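I've been chasing my mother's people around the Pamberg district for years now, so when Clornel put out their local history kit - the one on the settlement at Clordale - I ordered it the same evening. It cost me $69 plus postage, and it was on the doorstep in a fortnight.

You get a spiral-bound guide, a fold-out parish map and a set of 30 facsimile documents: ship's lists, land selections, a few very sad letters home.

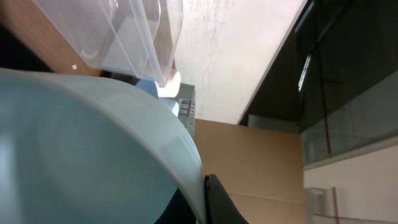
The letters are the best of it, I reckon. One woman writes to her sister that the agent had promised them a town with a church and a jetty, and they'd found a surveyor's peg and a lot of mud. I read that one twice and had to put the kettle on! The Khurana index at the back is a treasure too, with around 2000 surnames and the odd spellings all cross-referenced, so my lot finally turned up under a "K".
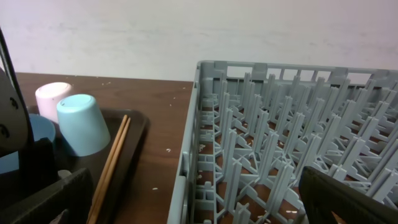
Do you need to know the district already? A bit of background helps, but the first chapter of the guide will get a newcomer through.

My grumbles are small ones. The map is printed in a faint grey that's hard going by lamplight, and 2 of the facsimiles have their captions swapped (the mill lease and the school petition, if you're checking yours).
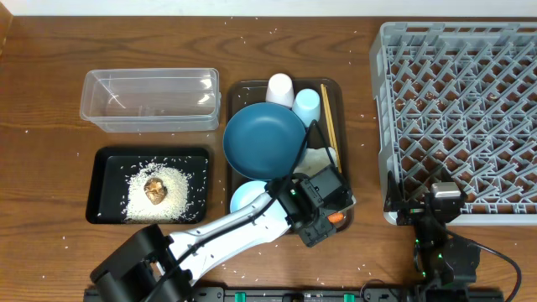 The binding could be sturdier as well - mine has already started to catch on the coil, and I'm a careful page turner. I'd still buy it again, and I've put my name down for the Pamberg goldfields kit they're promising for December.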